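Kitchen and Fruit Table Check, Stosholm guest house, ground floor
Date: June 5, 2026
Checked by: Jintana Meesuk
Copy to: Chalerm Ratanaporn
Form number: 622

I use the same list as the last time, with my comments under the points where a comment is needed. "OK" means I looked and there is nothing to do. "Fix" means somebody must do it before the next guests come.

## 1. Hands and water

- [x] Soap at the sink: OK
- [x] Paper towels: OK
- [ ] Hot water: Fix

*Comment:* The hot water needs very long time to come. Chalerm, please ask Roltby to look at the heater when they come in July for the yearly service, or earlier if they can.

## 2. Fruit that is out for eating

- [x] Fruit is in a clean dish, not directly on the cloth: OK
- [x] Dish is metal and has no sharp rim: OK
- [x] Dish stands flat: OK
- [ ] Plums are not under heavier fruit: see comment

*Comment:* The steel tray is a good choice for this table. It is shallow, so the fruit lies next to each other and a soft piece is easy to find. I prefer it to the deep bowl we had before, where the bottom ones became bad and we learned it from the smell. Please turn each plum once a day and feel it with the thumb. 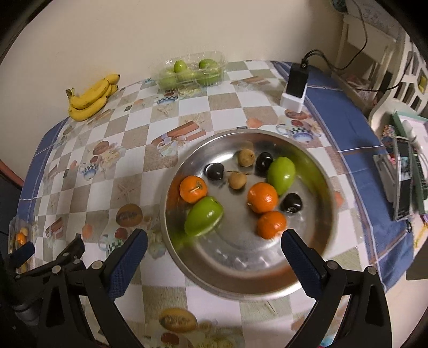

*Point 2: fruit tray with oranges, plums and green fruit.*

Take the loose stems out of the tray when you see them. It is a small thing, but guests think the dish was not washed.

## 3. Fruit that is stored on the table

- [ ] Bananas are apart from the other fruit: OK for today
- [ ] Bags are open at the top: Fix
- [ ] Boxes with lid are checked from below: Fix

*Comment:* Bananas with brown spots are still good to eat, but they make the other fruit ripe too fast. Keep them at the far end by the wall and use them first, for example in pancakes. Small fruit in a plastic bag must get air. If a tangerine goes in the same bag, take it out, it presses on the small ones. The clear box should be lifted and looked at from the bottom side, where the green fruit gets wet first.
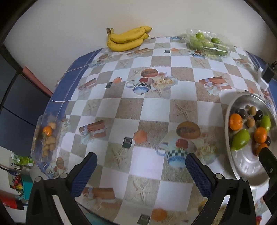 The cloth itself is allowed to stay. My only wish is that it is washed at 100 degrees every second week, and that the side with the blue border does not hang so low that a child can pull it.

## 4. Floor and walking way

- [ ] Nothing on the floor near the table: Fix
- [x] Cabinet doors close: OK
- [x] No cable across the way: OK

*Comment:* There are packages and a toy on the floor at the left side of the table. A person who carries a full tray cannot see them. I ask that packages go in the storage room and toys in the basket in the hall.

## 5. Fire and first aid

- [x] Fire blanket on its hook: OK
- [ ] First aid box complete: Fix

*Comment:* Plasters in the small size are missing. Daneshvar has them in a pack of 106, this is enough until winter.

## To do before next check

1. Open the bags and separate the tangerine (kitchen, same day)
2. Clear the floor (kitchen, same day)
3. Order plasters (Chalerm)
4. Write to Roltby for the heater (Chalerm)

Signed: J. Meesuk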